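May 2, 2022 — visit to the Zindbridge lab, notes typed up on the train home

Went over with Timo to see the tabletop sorting demo that Roswitha Reinholz has been promising us since last July.

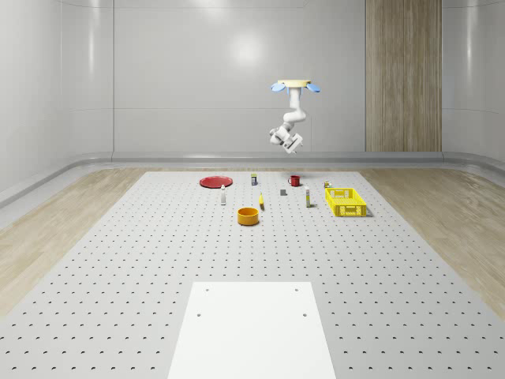 We got there early and Loïc was still loading things, so I had time for coffee and a long chat with Uwe Sperling about mounting. He's a ceiling-mount guy through and through (he'd hang his desk lamp upside down if they let him). His point is that you get the whole table back and the elbow stays out of the way. Mine is that our ceiling in Morkville would never take it. We left it there.

The demo itself was all in simulation, which I knew, but Timo had brought safety glasses for both of us! They run the same table over and over with the household stuff shuffled — mug, plate, bowl, bottles, the yellow basket — and the arm has to pick whatever it's told to. 194 runs so far on the current build, 135 of them clean. Loïc says most of the bad ones are the slender bottles. It comes in a bit too low, clips one, and over it goes. Same trouble we had with the Omura gripper, so I told him about our trick of slowing down for the last 20 mm and he wrote it on his hand.

Things I want to try back home:
- their reset script, which reshuffles the objects without reloading the room (ours reloads everything, painful)
- a perforated tabletop in our own sim, so the fixture positions match the real one
- randomizing the wall reflections. Uwe swears it helped the vision side, I'm not convinced yet

Asked about friction values for the mug and got 3 different answers from 3 people, so that's a no for now. Roswitha will dig up the real ones and mail them.

Eoin — they'd like to come see our setup next, and I said yes before checking with you. Sorry! Also the Görtz adapter plate is still in my bag, I forgot to hand it over. Will post it tomorrow.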